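# Cooking One Holiday Meal for Many: Planning, Portions and Leftovers

Student project report, Household and Food Studies
Group: Radwa Chraibi, Su-bin Shim, Ashraf Abdelaziz
Advisor: Ayman Hamdy

## 1. Why we chose this topic

In our three families a holiday meal is always too big. Radwa's mother cooks for two days, and then the family eats the same lamb for one week. Su-bin told us that in her home the problem is rice cakes. We wanted to know if a large meal can be planned so that guests are satisfied and the leftovers are few, and if the leftovers can become food which people really want to eat.

The meal was cooked for the residents' dinner at Drundgate, the student house where two of us live. There were 21 guests at the table. The budget was given by the house, and we were not allowed to pass it.

## 2. The menu

We discussed the menu for a long time, maybe too long. Ashraf wanted roast chicken with preserved lemon. Su-bin wanted a soup first, so that people are less hungry when the expensive part arrives. In the end we agreed on this:

- lentil soup with cumin
- roast chicken with lemon and olives
- bread stuffing with onion and celery
- carrots with honey
- almond cake

The stuffing recipe came from Mrs. Hoàng, who manages the kitchen at Drundgate. Her version uses stale bread and much more butter than we expected. We reduced the butter in the first trial and the result was dry, so we returned to her quantity.
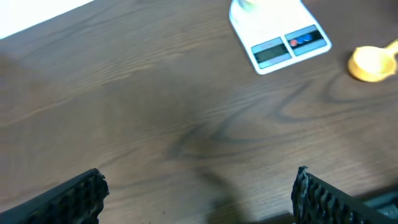 *Figure 1. Table top, wood grain.*

## 3. Method

We made one small trial of each dish before the dinner. For every dish we wrote down the raw weight, the cooked weight, and the weight left on the serving plates after the meal. Food left on the guests' own plates was collected together, and we did not separate it by dish. This is a weakness of our method and we come back to it in section 5.

The portions were calculated from a table in our course book. For the stuffing the book recommends a portion of 103 grams. For carrots we did not find a number, so we used the habit of Radwa's mother, one handful for each person, and we weighed the handful.

The almond cake was the most difficult. The first one was raw in the middle because the oven at Drundgate is hotter at the back. For the second one we turned the pan at half time and covered it with foil.
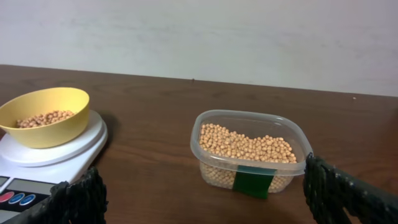
*Figure 2. Kitchen scale on the table.*

## 4. Results

The soup was finished completely, and two guests asked for more when the pot was already empty. The chicken was also nearly finished. Of the stuffing we had 2000 grams left, which surprised us very much. Our opinion is that the guests ate a lot of bread with the soup and did not want bread again.

The carrots were liked by the older guests. The cake was cut in too large pieces, and many people shared one piece between two.

With the leftover stuffing we made flat cakes, fried in a little oil, with an egg on top. We served them the next morning. They were more popular than the stuffing itself, and Mrs. Hoàng has asked us to write down the recipe for her.

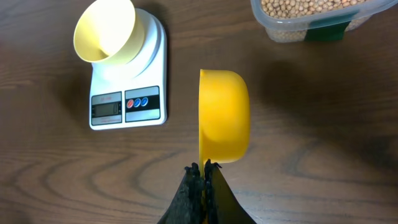 Monulcombe, May 2023

## 5. Discussion

If we repeat the project, we will not serve bread with the soup, or we will cook half of the stuffing. We will also give each dish its own container for the plate leftovers, so the weights can be compared correctly.

We learned that the time plan is harder than the quantities. The chicken was ready 51 minutes before the carrots, and it had to wait under a cloth. Ashraf thinks one person should only watch the clock and cook nothing. Su-bin does not agree, and we could not decide this question.

## 6. Thanks

We thank Mr. Hamdy for his patience with our first draft, and Ashraf Benmoussa for lending us his big soup pot. The recipes are added at the end of the printed copy. A second dinner is planned for June, with a smaller menu and no stuffing.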